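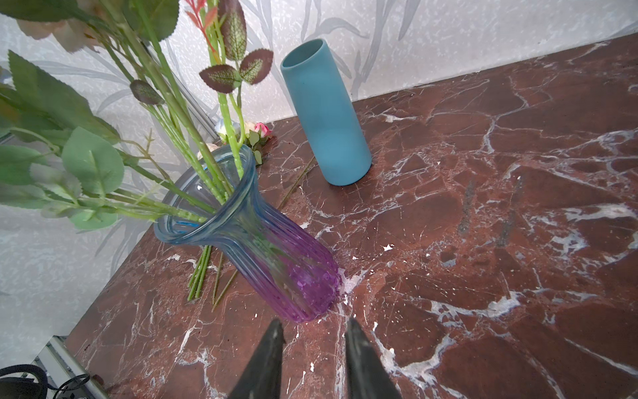

Get the slow jobs right first and speed can wait, was the advice from one of the older hands at the Notden shared workshop when I popped in to see how the robot build is coming along. I'd asked if the thing could go any quicker, and I got a very patient look for my trouble!

The group has been at it since May, one evening a week, and the arm now has its own corner at the back. Flower arranging is the current task. Artificial stems only, I'm glad to say – real ones would be a very expensive hobby at this rate. The two-fingered gripper has to pick up a stem, turn it the right way and get it into a vase, and those thin stalks are fiddlier than you'd think (I had a go with the hand controls and mostly pushed mine along the counter).

The members have spent 776 pounds so far, and 200 of that went on motors. The fingers were printed at the Drevthorpe library, and they're on version 14. The wrist camera came out of a box of bits someone had at home, which pleased everybody.

On the night I was there they logged 37 tries, and I stayed for nearly all of them with a cup of tea going cold. Next up is a softer fingertip, and after that they'd like to try folding napkins. New members are welcome, no soldering needed, and you'll find the sign-up sheet by the kettle.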